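Minutes of the August meeting, Fevivard Street Kitchen and Recycling Group

Held Monday, 7 pm, in the back kitchen. Minutes by me, Evanthia Raptis, so apologies in advance for the length.
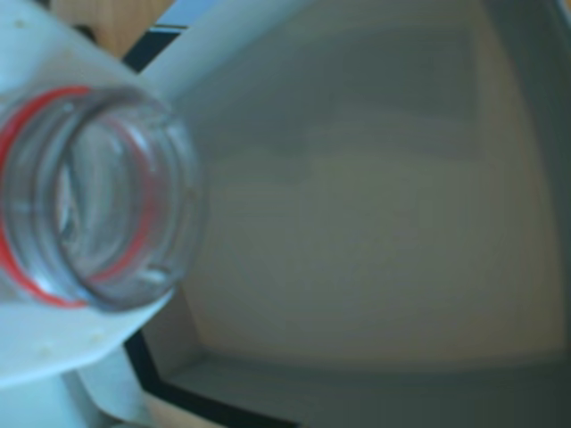 Present: Sofia Kokkinos (chair), Erik, Mrs Kárason, both of the Fosico girls from the shop downstairs, and me. Apologies from Dimitri, who had a dentist's appointment and sounded sorry for himself on the phone.

1. Last month's minutes

Read and accepted, with one correction. I wrote that Erik had offered to paint the hallway. Erik would like it known that he offered to look at the hallway. Fixed.

2. Bottles and the refund money

Most of the evening went on this one. We took 200 bottles to the depot on the last run and would have got the refund on the lot, except 37 were knocked back for being squashed flat or having the label torn off. Sofia was pretty cross about it and I don't blame her, she'd stood in that queue for ages with her car full.

So we had a good long talk about how bottles should go into the bin. What we settled on:

Empty them properly first. A quick rinse is lovely but don't go mad with the hot tap, the bill is high enough.

Leave the label on. Doesn't matter how scruffy it looks, the depot needs the barcode.

Don't crush them! I know it saves room. I know we all used to be told to do it. The depot won't take them flat, so please stop jumping on them in the car park (you know who you are).

Lids come off and go in the ice cream tub on the windowsill. Mrs Kárason asked about the little ring that stays behind on the neck after you twist the lid off, and whether we're meant to cut it off. She has been doing hers at home with nail scissors, the poor love. Sofia rang the depot about this back in autumn and they told her to leave the ring where it is, so that's what we're doing. Mrs Kárason was very relieved and so, I imagine, are the scissors.

Glass was raised again by the Fosico girls, who get through a fair bit of it at the shop. We still haven't got anywhere safe to keep it, and the stairs are steep. Agreed to keep glass out of our collection for now and talk about it again when the side gate is fixed.

3. Which bin is which

Carrying straight on from that — the bins. We've got 2 white ones for drink bottles now and people keep putting other things in them. In the past month I have personally fished out a bread bag, half a mandarin and somebody's good teaspoon (it's in the drawer if it's yours).

Erik reckons the trouble is that the white bins look too much like the one for tea towels, and I have to say he's got a point. He'd like to move the tea towels over beside the sink and put the bottle bins near the door. That way whoever's loading the car doesn't have to squeeze past the oven either. Sofia wasn't keen at first as she likes the door kept clear, but we paced it out and there's plenty of space if the broom goes on a hook.

Agreed: Erik to shift the bins and put the hook up. I'll make new signs, bigger this time, and Sofia has asked me to please use a colour other than yellow.

Also agreed that the bins get wiped out after every depot run. There's always a bit of cordial in the bottom and it brings the ants in. Spray is under the sink, behind the vinegar.

4. Cupboards

We had the big tidy on the agenda for last month and didn't get to it, and we very nearly didn't get to it this month. The tall cupboard is the worst. There are containers in there without lids and lids without containers, and a jelly mould that has never belonged to anyone in living memory.

Sofia suggested we put the whole lot out on the bench one evening and match up what we can. Anything left on its own goes. I asked for a stay of execution on the long rectangular one with the clip, as I'm sure the lid's at my place somewhere. Granted until next meeting.

Spices: Erik checked the dates and read a few out. We've decided not to minute them.

5. Money

The refund from the last run has gone in the tin and Sofia has written it in the book. We talked about what to spend it on. The Fosico girls would like a decent trolley, Erik would like a new kettle, and Mrs Kárason would like the one we've got descaled before anyone goes buying another. She's offered to do it herself with citric acid if someone will carry it to her car. Trolley to be priced up, kettle decision held over.

6. Other business

The outside light is out again. Erik to look at it (look at it, Erik, I've written it down just how you like it).

Mrs Kárason brought the walnut slice and has promised me the recipe. Several people have asked, so I'll pin it up by the fridge when I get it.

Someone has left a green umbrella on the coat rack. It's a nice one.

Next meeting same time, same kitchen. Bring your own mug if you're fussy, half of ours are chipped. Finished at ten to nine, and Sofia locked up.

E.R.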